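3.2. Montaje del puesto y preparación de la mesa

Todo el sistema se armó en Sallania, el taller compartido donde trabajamos desde enero, y esa es quizá la parte que más disfrutamos del proyecto: un brazo de seis ejes conviviendo con tornos, bancos de carpintería y gente curiosa. El brazo va sobre un pedestal blanco detrás de la mesa (figura 1), y el planificador Workiritz corre en un ordenador de segunda mano. Cauã Amaral escribió el controlador de la pinza en dos tardes - ¡y funcionó desde la primera prueba en vacío!
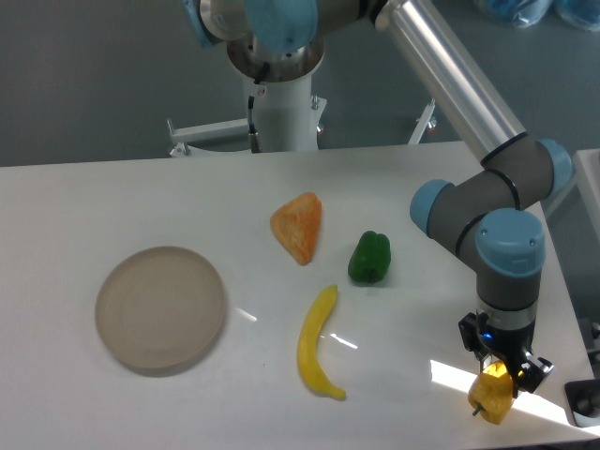
3.3. Protocolo de agarre

Cada ensayo consiste en tomar una pieza, sostenerla sobre la mesa y llevarla al plato. Fijamos un límite de 15 segundos por intento y repetimos la serie hasta completar 300. La fuerza de cierre se ajusta con la rutina Skoller, que parte de un valor muy suave y lo aumenta mientras detecta deslizamiento. Nos entusiasma lo poco que hubo que retocarla entre una pieza y otra.

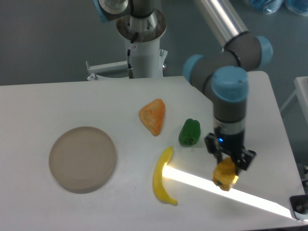

La tasa de éxito global fue del 86 %, un resultado magnífico para un montaje hecho en ratos libres. Los fallos se concentraron en la estimación de la orientación, sobre todo con formas irregulares. Un pimiento amarillo como el que sujeta la pinza, abultado y con el rabillo hacia abajo, ofrece caras de contacto muy distintas según el giro de la muñeca; el plátano, en cambio, obliga a elegir bien el punto de la curva. También nos dieron guerra los brillos, y el que cae sobre la mesa junto al plátano aclara tanto la piel que la segmentación por color pierde parte del contorno. Probamos el filtro propuesto por Đỗ y la mejora fue inmediata - lo detallamos en la sección 4.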